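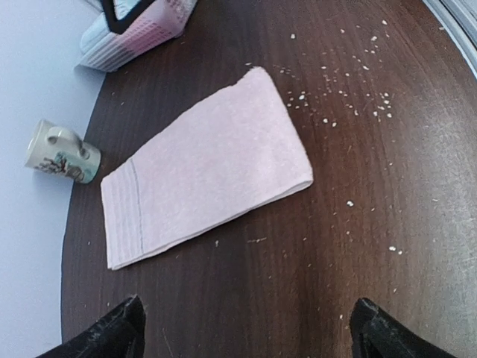 Pink towel, folded long, on the dark wood table.

Baseball pants, caps and gloves: getting a season's dirt out

Updated July 18, 2026

Mid-season, so the laundry pile is what it is. Quick notes from our house, three kids' worth of rec ball at the Noltport fields. Red clay infield. If your league plays on plain dirt you can skip half of this.

White pants
Let the mud dry first. All the way. Then take them outside and beat them on the fence, brush what's left with a stiff brush. Wetting red clay while it's caked on just drives it in.
Cold rinse from the inside out. Hot water sets clay, don't.
Rub dish soap into the knees and seat, wait 30 minutes, scrub, then soak overnight in cold water with an oxygen powder. Wash as usual. Check before you dry!! Once they've been through the dryer that stain is yours.
No chlorine bleach on polyester pants, it turns them yellow. Learned that in February at indoor practice, of all places, with brand new pants.

Grass stains
White vinegar and water, half and half. Dab, leave it 20 minutes, rinse. Then soap. Never mix the vinegar with bleach — bad fumes.

Caps
Not the dishwasher, whatever your neighbor says. Older caps have cardboard in the bill and it goes to mush. Sink of cool water, squirt of mild soap, soft toothbrush on the sweatband. Rinse, press with a dry towel, then set it over an upside down bowl to dry. Takes a day, sometimes more. Stuff the crown with a washcloth if it starts to sag.

Gloves
Damp cloth only. Wet glove after a rainout: pat dry, ball in the pocket, leave it in a room with some air moving. No oven, no hair dryer, no dashboard. Condition it after its dry, thin coat, wipe off the extra. Too much oil and the glove gets heavy and floppy.

Cleats
Knock them together outside. Pull the insoles and laces, wash those seperately in a mesh bag. Newspaper inside overnight, change it once if it's soaked through.

Batting helmets
Wipe the pads with soapy water, then plain water. Nothing harsh on the shell. Pads that come out get air dried flat.

The bag
Empty it. Every game. Sunflower seeds, wrappers, the banana. Turn it upside down and shake, sprinkle baking soda, leave it open overnight and shake again in the morning.

Jerseys
Inside out, cold, low heat or hang. The numbers crack if you cook them. Ours from the Betuslow tournament lasted one summer in a hot dryer, the next set is still fine.

Mouthguards next time, that one needs its own page.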